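Review: the Osum putting mat, after one winter
By Roman Szulc
September

I started to play golf at the age of 41, which my teacher at the Brarkum course says is not late, and I think he is being polite. My long shots are still not good. But most of the strokes I lose are lost on the green, so last winter I bought a putting mat and decided to use it every evening.

The mat is the Osum, the longer of the two they sell. It is 9 feet long and comes rolled in a tube. There is one hole at the end, a small ramp behind it, and a channel at the side which returns the ball to you.

Setting it up

Unrolling takes a minute. Getting it flat takes much longer. I put heavy books on both ends for two nights, and one corner was still lifting. The instructions tell you to use a hair dryer on the back side. I was afraid to try this, but it worked well and nothing melted.

You need a floor that is really level. In my hall every ball went to the left, and for a week I believed it was my grip. Then I moved the mat to the bedroom and the balls went straight.
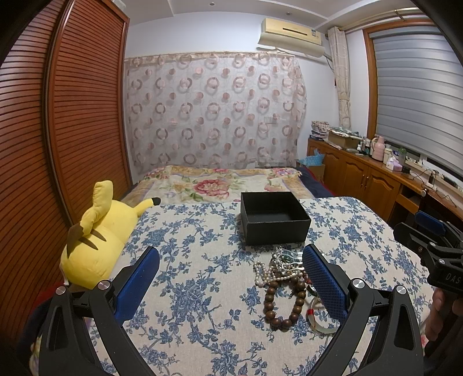 How it rolls

The surface is a little faster than the greens at my club in the spring, and very near to them in the summer. If you brush it against the direction of the fibers it becomes slower – a useful trick before an early round, when the grass is still heavy.

I wrote down my putts in a notebook, because I like to do this. From six feet I made 3327 putts before the end of the winter. In the first 1000 attempts I missed almost half. Now I miss one in five on the mat. On the real course the improvement is smaller, but I have three-putted much less this season.

What I did not like

The ball return is loud. My neighbor downstairs mentioned it, in a friendly way, and now I put a folded towel at the end of the channel. The printed lines near the start are also fading where I stand.

Before this I borrowed a Csizmadia mat from a friend. It is thicker and lies flat at once, but it has no return, and to walk after every ball is tiring for an impatient person.

Would I buy it again? Yes, if your floor is level and you have the space. For a small room I would take the shorter one.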